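Fraction Tiles Set: Frequently Asked Questions
Flivamis Learning Materials
Last updated Dec 10, 2019

We receive many letters from teachers and parents regarding our fraction tiles. On this page we have collected the questions which come most often, with our answers. If your question is not here, please write to us by the contact form and Min-kyu Hong or Natanael Pimentel will reply to you.

What is the age for which the tiles are suitable?
We recommend the tiles from the age of 5 years. A child of this age will not yet write fractions, but can already see that two halves cover the same length as one whole. The written work with numerators and denominators usually comes later, and the same set can be used for it. The smallest tiles are not suitable for children under 3.

Are the numbers printed or engraved?
They are engraved and then filled with paint. In our first edition the numbers were only printed, and after one school year many of them were rubbed away. If you have this older edition, it can be mixed with the new one. The lengths are the same.

Why is there one side without numbers?
The blank side is for the child who already reads the number and does not look at the length anymore. Turn the tiles over and ask which one is bigger, one fourth or one third. Many children will say one fourth, because four is bigger than three. With the blank side up they must compare with their hands, and then they turn the tiles and find the names.

How many children can work with one set?
One set is comfortable for two children. Three is possible if one of them is writing the answers. For a whole class we offer the Tenton pack, which has 14 sets in separate bags and one large set for the teacher. The large set has magnets on the back and holds on most steel whiteboards. It does not hold on glass boards.

Can I use the tiles for decimals and percentages?
Yes, but only partly. The tiles for one half, one fourth, one fifth and one tenth are good for this purpose. The tiles for thirds and sixths will give long decimals, and we advise to leave them in the bag for the first lessons.

Is a teacher guide included?
A short guide is in every box. The longer guide has 40 activities and was written by Benjie Bañez, who taught mathematics in the lower grades before he joined us. It can be ordered on paper or downloaded without payment after you register your set. The edition from August has corrected answers for the pages on mixed numbers — if your copy is older, please download the new one.

How do I clean the tiles?
Wipe them with a soft cloth, a little warm water and mild soap. Do not put them in the dishwasher. Alcohol wipes will make the paint in the numbers dull after some time.

How should the tiles be stored?
Keep them in a dry place, away from direct sun and from the heater. A flat drawer or a tray is better than a deep box, as the children can see all the lengths at once and put them back in order.

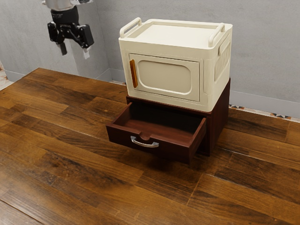 It also helps to sort the tiles from the whole to the smallest part at the end of each lesson. This takes a few minutes, and a missing tile is noticed on the same day.

I have lost some tiles. Must I buy a complete set?
No. We sell single tiles by size. In the order form, please choose the fraction and the color, and write in the comment field if your set is from the first edition. The shade of the yellow tiles was changed, and we still keep a small stock of the old one.

Do the tiles fit with the Volbridge number rods?
The whole tile has the same length as the longest rod in the Volbridge series, so they can be laid side by side. The width is different and they will not fit in the same tray.

Do you accept purchase orders from schools?
Yes. Please send the order with the name of the school, the delivery address and a person to contact. Emmett Haverford takes care of all school orders and will confirm yours by e-mail. Returns are possible if the bags were not opened.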